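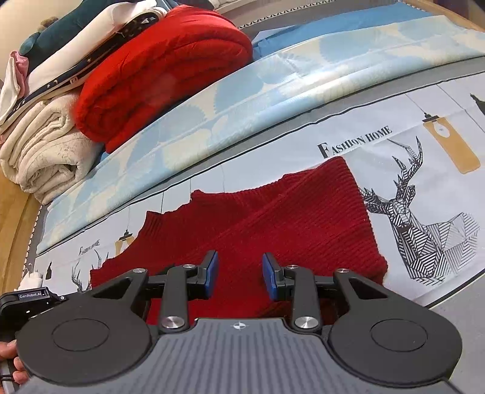 A deep red ribbed knit sweater on a white printed cloth.

Undar cartridge reissue sells out first run, second batch due

7/26/25

The first run of the reissued puzzle-platformer Undar has sold out, publisher Khasawneh said in a post to its mailing list. All 1,000 cartridges were claimed by preorder customers, and a second batch of 3,000 is now open for orders on the company's site.

Undar was first released for a handheld that had already been dropped by most stores, and few copies made it to players. Loose cartridges have become hard to find in the years since, and boxed ones rarely come up for sale. The reissue works on original hardware and keeps the game's battery save, although the old coin cell has been replaced with memory that does not need one.

Programmer Fadi Yammine, who wrote the original game, went back to his own source files for the new version. He fixed a bug in the fourth world that could lock a door for good if the player saved while standing on a switch. He also restored 8 stages that were cut to fit the smaller cartridge used the first time.

"The stages were finished, they just didn't fit," Yammine wrote in the post. "I changed two of them a little. The others are as they were."

The restored stages open after the main game is cleared and do not affect the ending. Players with an old save cannot move it to the new cartridge. Link cable play is still included for two people, and an original copy will connect to a reissued one – but only in the race mode, and only on stages both copies have.

Khasawneh said 644 orders for the second batch had come in when the post went out. Each copy comes with a cardboard box, a printed manual and a fold-out map. The manual has been reset from the original text, with a page of corrections at the back. A numbered sticker that came with the first run will not be repeated.

Shipping on the first run started in June and is nearly done. The publisher said a small number of customers received cartridges with the label applied upside down. These play normally, and anyone who wants a replacement label can ask for one by email with their order number.

A follow-up to Undar, titled Firkum, was shown in magazines at the time but never released. Yammine said he has an early version with three playable areas and no sound. Khasawneh has not announced plans for it.

The company's next release will be the racing game Cluvthorpe, for the same handheld. Preorders for that title are not open yet.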